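The Night Before Otance

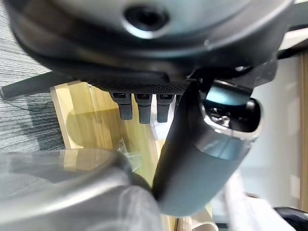
Ukasus, from the wrist camera, with both fingers in view.

We had 60 points from the morning rounds and the team from Sobczak had 58, and I was lying on the carpet in the robotics room eating crackers out of my jacket pocket. That was my whole contribution to strategy. Everybody else was arguing about the wrist.

I should say I joined the club by accident. I was looking for the yearbook meeting, opened the wrong door, and someone handed me a screwdriver and said hold this. By spring I was the person who watched the wrist camera. You'd think the driver would do that, but our driver liked to look at the robot itself, so I sat with the laptop on my knees and talked. Left. More left. Stop! It was like being a very bossy parrot.

The robot was called Ukasus because the label maker had run out of tape halfway through something else, and what was left looked like a name. I loved that robot more than I'd admit to my mother.

So anyway, the argument. One half of the club wanted to take the wrist apart and tighten everything before the final. The other half said if we touched one screw tonight we'd be up until sunrise (they were right, we'd done it in the winter and I fell asleep in a beanbag with my shoes on). The part we needed from Kotex cost 250 dollars and we had a coffee can with 5 in it.

"What does the parrot say?" our captain asked.

It took me a second to realize that was me.

I pulled the laptop over and looked at what Ukasus was looking at. Same view I'd had for months - the big dark curve of the housing across the top, those three little rubber tabs hanging down like bad teeth, the curved finger with its silver ring and the tiny screw inside. Pale wood behind it, and the striped carpet off to the left. I knew that picture better than I knew my own bedroom ceiling.

"Run it once," I said. "I'll listen."

They all got quiet. The wrist turned, and there was the click, the same small click it had made all season, right where I expected it. I'd been steering around that click since the first practice. I knew how early to say stop.

"Leave it alone," I said. "I know how it's wrong."

The captain looked at me for a while and then put the screwdriver back in the drawer, and somebody asked if I had any more crackers.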